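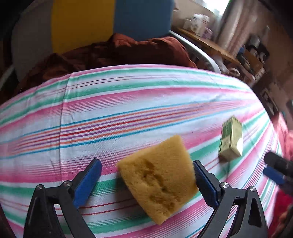
2 min read

Dawber Fitted Sheet Set

Cotton percale, yarn-dyed stripe. Sold as one fitted sheet, one flat sheet and two pillowcases. The twin set comes with one pillowcase.

The Dawber is our everyday sheet. It has a plain, crisp weave that feels cool when you get into bed and gets softer over the first few months of washing. The stripes are dyed into the yarn before weaving, so the color is the same on both sides and there is no printed layer to crack or peel. Stripe placement varies a little from one sheet to the next, and the pillowcases are not cut to line up with the flat sheet.

Leif Dahlgren drew the first version for Prenach and we have changed it twice. The elastic now runs all the way around the hem -- the old one had it at the corners only, and it slid off deeper mattresses. We also added a small woven tab at the foot end so you can tell which way the sheet goes on.

Sizes

Twin, Full, Queen, King. Fits mattresses up to 14 inches deep. If you use a thick topper, measure the mattress and topper together before you order. The Zisach deep-pocket sheet is the better choice for anything over that.

Price

Queen set, $149. Twin set, $102. Extra pillowcases are sold in pairs. Shipping is free on full sets within the lower 48 states.

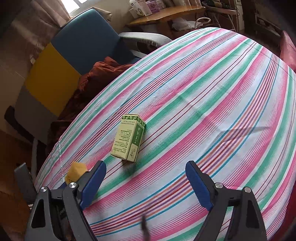 Can I put these sheets in the dryer?
Use low heat and take them out while the hems are still slightly damp. High heat shortens the life of the elastic and sets creases that are hard to iron out.

Care

Machine wash warm with similar colors. Wash once before first use. Do not use bleach or fabric softener. Expect some shrinkage in the first wash, which the cut allows for. Percale wrinkles more than sateen. Shaking the sheet out before drying helps, and so does putting it back on the bed right away.

Spot cleaning

Blot the stain with cold water and a little mild dish soap, working from the outside in. Do not scrub with an abrasive pad. Rinse well and let it air dry before deciding if it needs a full wash.

Returns

Unwashed sets can be sent back within 30 days for a full refund. Washed sets can be exchanged for store credit if there is a fault in the seams, hem or elastic. Keep the order number from your packing slip.

Customer reviews

Babar Afridi, Queen
Stays put on a 12-inch mattress. Stiffer than I expected out of the package but fine after three washes.

Aba Quansah, Twin
Good weight for summer. I wish the pillowcases were a little longer -- mine stick out at the end.

Also from Prenach: Budametti quilt cover, Zisach deep-pocket sheet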